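Shape blocks

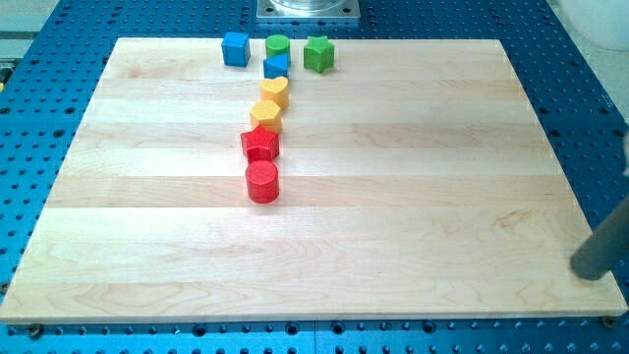 Shape blocks are small solid playthings, each cut or molded in the form of a single geometric figure, that children sort, line up, stack, trace around and carry about in their pockets. They belong to the same large family as building blocks, but they are made in a much wider range of outlines and are usually sold or handed down in mixed sets, with a few colors shared among many shapes. A set will nearly always have the old dependable solids, the cube and the cylinder and the triangular prism, and most have a few of the more fanciful figures as well, such as a yellow heart or a star with five rounded points. Colors are generally kept plain and strong so that a young child can name them, and it is common for one color to appear on two quite different shapes, the way a star and a cylinder may both be red. That overlap is the source of a good deal of the fun, and of most of the arguments.

Names and varieties

The name varies a great deal from house to house. Families call them shapes, sorting blocks, counters, or simply "the little ones," to tell them apart from the heavier blocks used for towers. In the town of Prustmont, where the toy has been a fixture of nursery classes for as long as most people can remember, they are known as derries, after the Derese workshop that used to turn them out by the basketful. The word has stuck even for blocks made elsewhere and out of other materials.

Sets are usually described by the number of shapes and the number of colors. A small set may have only the cube, the cylinder and the prism. Larger ones add the pentagon, the hexagon, the star, the heart, the half moon and sometimes a cross, and the largest set listed in the old Derese price book ran to 107 pieces, which must have been a trial to pick up at the end of the day. Surfaces differ too. Some blocks are sanded and painted until they are quite slick, while others have a fine texture or light ribbing that gives small fingers something to hold on to — and parents who have stepped on either kind in the dark will tell you the difference is slight.

Use in early learning

Shape blocks are given to children from about 3 years of age, and their first use is nearly always sorting. A child is shown a heap and invited to put together the ones that go together, with no hint as to what "together" might mean. Many begin with color, gathering all the blues and then all the greens. Later, often quite suddenly, the same child will begin to group by shape and will be very firm with anybody who still does it the old way.

The nursery teacher Nneka Nnaji, who taught in Prustmont for many years, wrote a short and much-loved handbook called Tembridge Mornings, named for the street where her classroom stood. She was fond of what she called the long line, in which children take turns adding one block to a row and each new block must share something with the one before it. A green cylinder may follow a green star on account of its color, and a red cylinder may follow the green one on account of its shape. A child who can't find a match may ask the others for help, and Nnaji felt that this asking was the best part of the game. "I have seen a line go clear across the room and out the door," she wrote, "and I never had the heart to call it back in."

Her brother Ayodele Nnaji, a carpenter, made the boards on which the class did its work. He preferred pale wood with an open, quiet grain, on the grounds that bright blocks show up well against it and a child can see at a glance what has been placed and what has not. He made the boards a good deal bigger than the blocks seemed to call for. A child given a small tray fills it and stops, he found, but a child given a wide one keeps moving things around, and will often leave most of the space bare for the pleasure of deciding what might go there.

Play at home

Away from the classroom the blocks are put to every use imaginable. They become cakes, passengers, money, medicine and sheep. The cylinder, which stands up on its own and can also be rolled, tends to be the favorite of the youngest children, and the triangular prism is the roof of a great many houses. Hearts are given away as presents and have to be asked for back. Pentagons puzzle children at first, being neither quite round nor quite square, and are sometimes passed over until somebody sits down and counts the sides with them.

Onyekachi Adeyemi, in an essay for the family magazine Urnarness dated April 5, 2018, remembered playing a memory game with the blocks on rainy afternoons. A handful were set out, everyone looked hard, and then all turned their backs while one block was taken away or two were switched. The game is still played under several names and needs nothing more than a tabletop and a little patience. Young children do well with 5 blocks, and grandparents, Adeyemi noted, do well with rather fewer.

Care and storage

Painted wooden blocks should be wiped with a damp cloth and dried right away, and they ought not to be left to soak. Molded ones can be washed in warm soapy water, though any texture on the top face will collect dough and jam and may want a soft brush. Cloth bags with a drawstring are the usual way of keeping a set together. Shallow boxes are better if the children are to put the blocks away themselves, as they can see what is inside without tipping it all out.

Missing pieces are a fact of life with any set. Mixed lots made up from several old sets are perfectly good for sorting, and the slight differences in size and shade give older children something further to notice.

See also

Building blocks
Pattern boards
Sorting games
Tembridge Mornings (handbook)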